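The Week the Left Arm Stopped Listening

Padmavathi Nambiar keeps a jar on her desk with the remains of 12 packages of spaghetti in it. The noodles are short. Most were long once.

"People assume it's a decoration," she says. "It's evidence."

Nambiar runs the two-arm bench at Parner, a small shop that teaches robots to put groceries on shelves. The job sounds modest until you watch a robot try it. A bag of dry pasta is slippery, it sags in the middle, and it has a talent for rotating in the grip at the moment you have stopped worrying about it. A box is easier, unless you squeeze it, in which case it becomes a different box.

I had come to talk about the fault that shut the bench down for most of a week last December. She was willing to discuss it, in the tone other people use for a relative's third wedding.

The setup has a name, Ulel, which nobody at Parner would explain to me. Ulel is two arms on one rail, a little shelf at the back, and a floor where the groceries wait. The software that decides what each arm does next is called Trokon. On a normal day an operator lays out the pasta, Trokon picks a package, one arm lifts it and puts it up on the shelf, and then they do it all over again, up to 300 times, until everyone involved has lost their appetite.

"The trouble started on a Thursday, after lunch," Nambiar says. "Of course it was after lunch. I was full and I was feeling good about things."
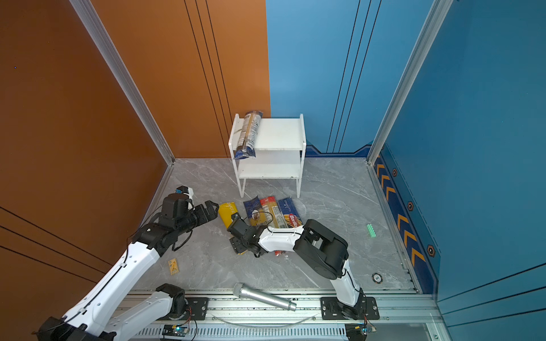
Trokon has one rule it is never supposed to break, and the rule is that the arms take turns. If one is moving through the middle of the floor, the other waits outside. The software does this by handing out a kind of permission slip. An arm asks for the slip, uses the middle, gives it back. It matters because the floor is small and the arms are not. With one gripper out by the yellow package and the other reaching across from the right to the blue one, there isn't a lot of air left for anybody to be wrong in.

That afternoon, the left arm asked for its slip, got it, and went out for a package. Partway there, its connection to the main computer dropped for a little under two seconds. Trokon decided the arm was gone and took the slip back. Then it gave the slip to the right arm, which had been waiting and had every right to it.

The left arm had its own view of the matter. It still had the last bit of its path stored up, and it carried on.

"So now you have two arms in the middle, and each one has been told it's alone," Nambiar says. "It was like watching two people go for the same armrest."

They met over a bag of spaghetti. The bag took it badly. The right arm felt a push it didn't expect and stopped, the way it should. The left arm's collision setting had been turned down a month earlier, for a test with heavier items, and had never been turned back up. It kept leaning.

I asked what she did.

"I said a word. Then I hit the stop."

She is careful about the next part. Nobody was hurt, and nobody's hands were anywhere near the floor. But an operator reaches in after every run to lay the packages out again, and the same dropout twenty seconds later would have found an arm moving while the software swore it was parked.

"I don't lose sleep over pasta," she says. "That one I did lose sleep over. Trokon had it down as idle. There was a green check mark next to it on my screen while it was pushing its brother in the elbow."

Finding the cause took longer than it should have, and she tells this section with the most enjoyment, possibly because she doesn't come out of it well. Her first theory was the network switch. She replaced it. Her second theory was the new network switch. She replaced that too, with the old one.

On the third day she called Guzmán, the outfit that does Parner's wiring, and they sent a man who listened to her for half an hour, asked if he could wiggle something, and wiggled it. The left arm dropped off the screen. He wiggled it again and it came back.

"He was very polite," she says. "He didn't look at me at all."

It was a connector at the base of the left arm. The data line had been tied to the frame a little too tight, so whenever the arm stretched out far enough it gave the plug a small tug. Most reaches were fine. The long ones to the back weren't, and shelving pasta is made of long reaches to the back.

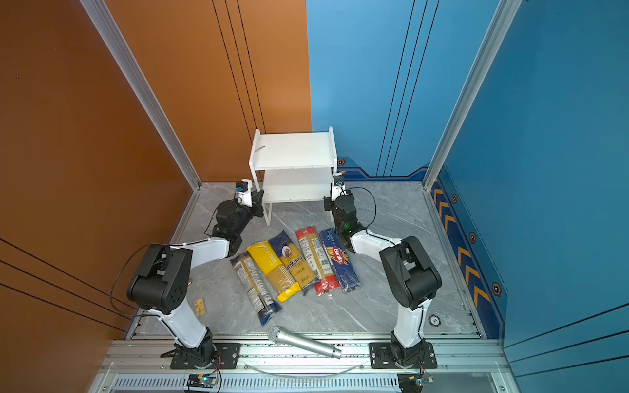 The plug cost less than the invoice for finding it. Nambiar put more slack in the line and clamped the plug, and she could have called it done there. Her boss, she says, would have been fine with that.

She wasn't, and I think this is the part she had wanted to talk about from the start. A loose plug is going to happen sooner or later. What bothered her was that everything above the plug had behaved as designed. Trokon lost an arm, so it assumed the arm had stopped. The arm lost Trokon, so it assumed it should finish up. Each of those was a decision somebody had made on purpose, in different months, and written down in different files.

"One of those somebodies was me," she says. "I found my own comment in the code. It said 'safe to continue.' I'd like to meet that woman."

Now an arm that goes quiet for more than a blink holds where it is and stays there. Trokon treats a missing arm as being everywhere it could possibly reach, and won't hand the slip to anyone until a human has looked and pressed a button. The collision setting goes back to normal each time the bench is switched on, whether or not the last person remembered. And the operator has to stop both arms with the physical switch before reaching in, check mark or no check mark.

All of this has made Ulel slower. It also stops for things that aren't faults. In the first week it halted so often that somebody taped a smiley face over the alarm light, and Nambiar took it down and made a short speech. She admits the speech could have been shorter.

"They were annoyed. I was annoyed. I built the thing that was annoying us."

We went over to the bench so she could show me a run. The row was laid out in front of the shelf, ending with the dark blue Barilla box on the right. I asked if she has a favorite package to work with and she said the box, obviously, because it has corners and a sense of responsibility. The clear bags she speaks of with less warmth.

She also tests the fix by pulling the plug herself. She does it every morning before the first run, in the middle of a long reach, while the other arm is waiting for its turn. Both are supposed to hold still until she says otherwise. She has a log of these, which she offered to show me, and which I can report is extremely dull reading.

"That's the best thing anyone's said about it," she says.

I asked whether she still trusts the green check mark. She thought about it while the right arm made its way to the shelf.

"I took it off the screen," she says. "It says 'last heard from' now, and then a time. Which is all it ever knew."

She still doesn't eat spaghetti at home. She says that started well before December.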